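Kitchens that don't exist
By Dumisani Ngubane
April

Kistano wants 900 examples of a robot arm doing small kitchen jobs before anyone at Coreck trains the next version of Mao. So far it has 79, every one of them made inside a simulator, and I went through a batch of them with a mug of tea and low expectations.

The baguette work is where I started. Bread squashes, sheds crumbs and goes stale by four o'clock, and I doubt the learner will pick up any of that from a rendered loaf.
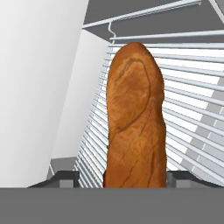 Gripper's-eye view of a simulated baguette.

Appliances bother me more. An example with a toaster oven is only worth keeping if the arm goes for the handle in a way a real arm could copy. Two people checking the same run can disagree over whether it counts, and the notes I was given don't say who wins.
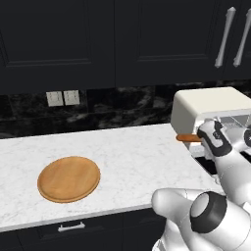 Fellitz wrote in to say that I'm asking too much of a first batch, that simulated runs are cheap enough to throw away, and that real kitchens can wait until the rules for a good example are settled. Fair enough, but cheap examples tend to get kept. I'd rather see three from a real worktop set beside the 79 before the count goes any higher.

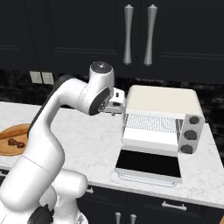
Arm beside the oven, simulated kitchen.

Kistano says the comparison is planned. It hasn't given a month.

Recent items
Who labels the failures?
Mao, version 2: what changed
Letters on grippers

Contact the newsletter | © Coreck | Back to top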